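Winter Operations Notes: Road Closures and Power on the Trevside Route

The storm that crossed the north end of the district in the second half of last month closed the Trevside road for 20 hours and took down power to the upper villages twice. These notes cover what was logged, what was changed, and what members should expect for the rest of the season.

Wind was the main problem. Snowfall totals were moderate, but gusts moved the snow already on the ground and filled the cut east of the Kisulness turnoff faster than a single plow could clear it. The plow was pulled back shortly after 2 a.m. when the operator could no longer make out the marker poles. The gate at the lower end was shut at the same time. Under the current rule the gate stays shut until two passes have been completed in both directions with no refill between them.

Power failed first on the spur line above the reservoir. In all, 533 customers lost service in the first outage and a smaller number in the second. Cause in both cases was conductor contact in high wind. No poles came down. The relay at the Otex substation tripped and reclosed as set, then locked out on the fourth attempt. A crew had to reset it by hand, and the crew could not get there until the road opened.
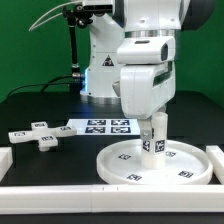 Madhu Katiyar wrote in to say the gate rule makes sense for cars but works badly for line crews, who sat at the lower end with a tracked vehicle that could have made the climb several hours earlier. The letter asks for a separate permit for tracked vehicles, issued by radio, with the crew reporting in at each marker pole group.

The point has been raised before. The difficulty is the cut itself. With a plow working inside it and visibility under one vehicle length, a second machine of any type is a collision risk. A permit limited to times when the plow is parked would remove most of that risk, and a draft along those lines is with the road office now. If it is accepted, it will apply from the next closure. Until then the gate is shut to all traffic.

Changes already in place:

The weather mast at Kisulness now reports every 4 minutes during a wind warning. The earlier interval was too long to catch the first drifting.

Snow fence on the west side of the cut has been moved back from the shoulder. The old position dropped the drift on the road in a crosswind.

Closure messages go out by text at the time the gate is shut, and again when the first clear pass is logged. The second message does not mean the road is open. 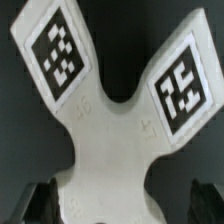 The text list has gaps. It was built from the old phone tree, and many of the entries are landlines that cannot receive a message. Members who got nothing during the last closure should send a current cell number to the office. One number per household is enough. Numbers are held for closure and outage messages only.

Backup power at the Singhal pump house ran for the full length of both outages. Fuel use was higher than planned, and the tank was almost empty by the time line power returned. The tank will be topped off before each wind warning instead of on the monthly schedule. Water pressure in the upper zone dropped during the changeover and recovered without action.
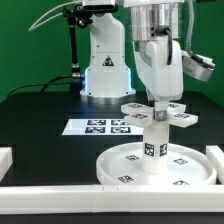 The indoor sensor for the pump house still has to be refitted before the cold returns. Its lead was pulled out of the housing by ice on the conduit, and the replacement will be run inside the wall. Labels will be added at the same time, since the panel has none on the generator side. A small black triangle with a white border, like the sticker on the front of the rear arm in the photo, is the size and style wanted, as it can be read by flashlight and fits on a curved cover. Stickers should go on the front face of each cover and be checked at the spring service.

Trevside Route Newsletter | Contact the office | Copyright Trevside Route Members | Back to top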